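Grasp planning for cloth

Grasp planning for cloth is the part of a robot's software that decides where to pinch a piece of fabric, and from which side. I got into it through Trokano, a small planner I keep up with Maarja Uibo, so expect some bias!

A mug has one shape. A shirt has endless ones, so most planners skip the full model and score pinch points on the visible folds instead. Ours keeps the 8 best – it used to be 30, which was painfully slow – and tries them in order. Layers are the hard bit, with one garment tucked over another and the edges all mixed up.

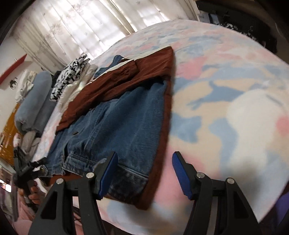 Rust-brown cloth, with blue pads to pinch it.
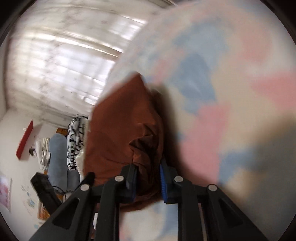
Can a planner work without a depth camera?
Often it can, if the color contrast is good, but it will misjudge how thick a fold is.

Related articles
Fold detection
Zaline (simulator)
Gripper calibration
Motion blur in wrist cameras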